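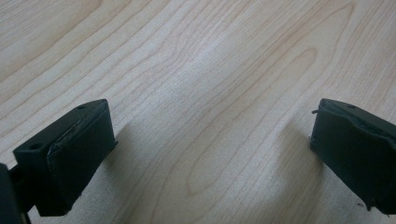 # Quarterly Furniture and Room Inspection – Tirberg Building, Second Floor

Date: 5 Jun 2025
Inspector: Gonçalo Aguiar
Floor area covered: 1,158 sq ft
Previous findings carried over: 7

Ratings: **P** pass, **C** pass with comment, **F** fail, **N/A** not applicable. Any F needs a work order number before the sheet is filed. Items rated C are looked at again next quarter and become F if unchanged.

## 1. Tables and work surfaces

- [x] **1.1 Top surface, veneer and grain side – P.** Checked by eye under the overhead lights and then by hand with a cotton glove. A snagged thread counts as a splinter and the item fails.
- [x] **1.2 Edges and corners – C.** Long table by the window: edge slightly rough at the northeast corner. Sanded with 220 grit during the visit. Recheck for lifting.
- [x] **1.3 Leg bolts – P.** All tightened last quarter. No movement with a side push at table height.
- [ ] **1.4 Load label – F.** Missing from both folding tables. Labels ordered from Karamanlidis. Work order open. Tables may stay in use for paper and laptops only until the labels are on.
- [x] **1.5 Height adjusters – N/A.** Fixed legs throughout.

Comment on 1.1: the cleaning contractor changed to Eltuseck surface spray in the spring. The product sheet allows it on sealed veneer but calls for a wipe with clean water within 30 minutes. The cleaning log has no column for the second wipe, so there is no record either way. Column to be added. Veneer seams should be checked with a fingernail at each visit until the log has run for a full quarter.

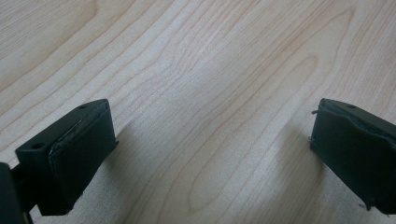

The same spray must not be used on the oiled bench in the corridor, where it strips the finish. The bench is on the cleaning plan as "table 9" and should be renamed. Until then a card is taped inside the supply closet door.

## 2. Seating

- [x] **2.1 Stacking chairs, frames – P.** No cracked welds.
- [x] **2.2 Stacking chairs, feet – C.** Several rubber feet worn through to the metal. Spares are in the closet, second shelf. Replace on the next maintenance round. Worn feet mark the floor and let the chair slide when someone sits down hard.
- [ ] **2.3 Swivel chairs, gas lifts – F.** One chair by the printer sinks under load. Tagged and moved to the storage room. Do not repair the cylinder – replace the chair.
- [x] **2.4 Swivel chairs, casters – P.** Hair and thread removed from two.
- [x] **2.5 Stack height – P.** Within the limit posted on the wall.

## 3. Shelving and storage

- [x] **3.1 Wall anchors – P.** Drileo anchors, installed with the shelving. Pull test by hand at the top rail, no play.
- [x] **3.2 Heavy items below shoulder height – C.** Two boxes of printer paper on the top shelf again. Moved down. Same comment as last quarter, and it would normally go to F under the rule above. Kept at C after the shelf below was cleared to make room.
- [x] **3.3 Cabinet doors – P.** Hinges quiet. Latch on the left cabinet catches if the door is lifted slightly. Adjusted.
- [x] **3.4 Supply closet, chemicals – P.** All containers labeled and closed. Product sheets in the binder.

## 4. Floor and exits

- [x] **4.1 Clear walking width – P.** Measured between the long table and the shelving with chairs pushed in and again with chairs out. Narrowest point is by the printer.
- [ ] **4.2 Carpet edge strip – F.** Raised at the corridor door, trip hazard. Taped as a temporary measure. Screws have pulled out of the subfloor, so longer screws alone will probably not hold. Building services to quote for a new strip.
- [x] **4.3 Exit door – P.** Opens fully to 90 degrees and closes on its own.
- [x] **4.4 Cables – C.** Floor cover in place, but one extension cord runs outside it. Rerouted along the wall. Do not daisy-chain the power strips.

## 5. Carried-over findings

Four closed on this visit: the leg bolts, the cabinet latch, the torn seat pad and the missing binder pages. Three stay open – load labels, carpet strip and paper on the top shelf. The first two depend on outside delivery and have no firm date.

## 6. Notes for the next inspector

Bring the cotton glove, the tape measure and a flashlight for the underside of the tables. The closet key is at the front desk and has to be signed for. Check 1.2 before cleaning, as polish can hide a raised edge. Do section 4 last, with the room set up as it is normally used.

Open work orders are listed on the sheet inside the closet door. Copy the numbers here once issued:

- 1.4 Load labels:
- 2.3 Swivel chair:
- 4.2 Carpet strip: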